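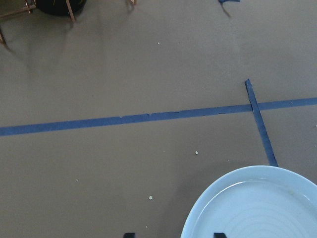
Spotting scope for the bay, fixed or zoom eyepiece?

kazlau_indrek
Hello all. I want to buy my first spotting scope and I ask for advice. I live near Istport and watch ducks and waders on the bay, usually from the sea wall. Distance is between 100 and 700 meters, sometimes more when the tide is out. I wear glasses. My budget is 700 dollars with the eyepiece, and I have already a tripod.
I look at two options. First is the Wullier 65 angled with the zoom eyepiece. Second is a used Vatitz 80 with a fixed 30x wide eyepiece. The seller says the glass is clean. Which one would you take?
Indrek Kazlauskienė

mudflat_owen
Used Vatitz, no question. 80 mm gives you a lot more light than 65 and you'll want it in the evening. I've had mine nine years. Zooms at this price go dim and soft at the top end so you're paying for magnification you won't use.

terncounter
Disagree with Owen. At 700 meters you want more than 30x to sort out small waders. I use 45x most days in winter and it's fine as long as the air is steady. Also the 80 is heavy. What tripod do you have?

kazlau_indrek
Thank you both. The tripod is aluminum, rated for 4 kg (4000 g it says in the leaflet). I do not know the brand, the label is gone. The head is a normal photo head with three handles.

terncounter
4 kg is OK for the 65. With the 80 in any wind you will see it shake. And get a fluid head when you can, the three handle type is a pain for following birds.

mudflat_owen
Shake is a reason to use LESS magnification. Hang your bag under the tripod and keep the center column down. You say steady air but how many days a year do you get that over mud? By 11 in the morning it's all heat haze here from April on, and 45x just makes the haze bigger.

terncounter
I did say winter.

plover_pat
Nobody asked about the glasses! Check the eye relief before anything. The Wullier zoom is tight at the low end, I could not see the whole circle with my glasses on and sold it after one season. The fixed 30x wide is much more comfortable.

kazlau_indrek
This is important for me, I cannot take the glasses off because of astigmatism. How much eye relief is enough? The Wullier page gives 18 to 15 mm.

plover_pat
Depends on your frames and how close they sit, but 17 or so is where I stop having trouble. Try before you buy if there is any way to do it. And twist the eyecup all the way down, people forget.

kazlau_indrek
I have now tried both. The shop let me look through the Wullier from the door, at a road sign and some gulls. The picture was sharp to 40x, after this it was more gray. But I had black shadows at the edge when I moved my head. Then I met the seller of the Vatitz. It is heavier than I expected, but I saw the full circle at once. He asks 450 and there is one small scratch on the lens hood only.

mudflat_owen
Buy it. Spend what's left on the head.

terncounter
Fair enough, if you can't use the zoom with glasses then it's decided. Just ask him if the 30x comes off easily. The older ones had a locking pin that gets stuck, and you may want a stronger eyepiece later.

kazlau_indrek
I asked, the pin is good. I pick it up tomorrow at 6 pm. Now I must read about fluid heads, is there already a thread for this?

plover_pat
There's a long one in the tripod section, 257 replies. Start from the end.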